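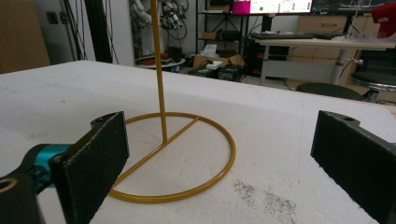 Yellow stand on the white table, between the two fingers of the hand-held gripper.

A visit to the student robotics project at Lilamcombe
February 23, 2021

I have wanted to see the Lilamcombe student project ever since their team brought a half-finished arm to the Claltovden fair and let children feed it sponges all afternoon. Last week I finally got my visit, and I stayed far longer than I'd planned. They had put me down for 90 minutes. I think I used that up before we had left the first table!

The project is a two-term course, open to second and third year students, and this year's job is one I would never have guessed could fill two terms: teach an arm to tidy a table. Pick things up, put them where they go, don't knock anything over. The students call the whole thing Datow, after the first program they wrote for it, and the name is on all their folders and even on the sign-up sheet for the soldering bench.

Most of the teaching is done by hand. You hold a gripper with two flat black fingers, you carry out the task yourself with it, and a camera mounted on it records what the gripper "sees" on the way. Each run is saved as one demonstration. On the day I came they had 497 of them that they were happy with, out of 570 recorded. The rest had been thrown out for all sorts of reasons (the student on cleanup duty had a wonderful list, including "sneezed" and "wrong table"). The goal for the end of May is 943, a number somebody worked out on a whiteboard in the first week and which has since become a kind of team motto.

I was allowed to have a go, of course. I'd pictured something like the claw machine at the seaside, and it's much more direct than that. You squeeze, the fingers close, and you feel every bump through your wrist. My first tries were hopeless. I came in too fast and too steep, and the student coaching me kept saying "lower, lower, now wait" in a very patient voice. The waiting is the hard part. People naturally grab and go, and a recording of someone grabbing and going is apparently not much use to learn from.

The yellow stand is the piece everyone has an opinion about. It's a lovely simple thing, a ring of thin tubing with a bar across it and one tall rod going straight up, and it's a pig to handle. Take it by the rod and there is hardly anything for the pads to press on. Take it by the ring and you have to get down almost flat with the table. Half the group are rod people and half are ring people, and they had a proper argument about it while I stood there, with drawings. The rod people say that a person would grab the rod, so the arm should too. The ring people say the tubing is glossy and the stand will swing round on you the moment you lift. I tried both ways and came down on the side of the ring, which made me very popular with one end of the bench.

What I liked most was how hands-on it all is. The workshop is full to the brim, with cables hanging down the wall, cardboard boxes, equipment cases on the floor in front of the shelving, monitors up and running at the back, and another mechanism with its wiring showing just beyond the table. The white tabletop has plenty of scuffs. It feels like a place where people get on with things.

After the table session we moved over to the desks, where two students were sorting recordings. They play each one back, mark where the grasp begins and ends, and give it a score. It sounds dull and they swore to me that it isn't, and after watching over their shoulders for a while I believed them. You start spotting who is who from the way they move. One of them goes in with a little sideways wiggle every single time, and there was a long discussion over whether the arm would end up copying it. (I very much hope so.)

We finished with tea and a talk about the spring contest. Lilamcombe will be up against the Wasilewska team, who won last year with a faster arm and, I'm told, much better snacks. The contest table is set by the organizers and the teams don't see it until the morning, so there's no point in practicing one layout over and over. The students are collecting odd household things to train with and would be glad of more. Thin handles, wire racks and anything else that is awkward to hold are especially welcome. I've promised them my toast rack.

Visits can be arranged through the course office, in small groups. Wear shoes you can stand in, and ask to try the gripper. They'll say yes.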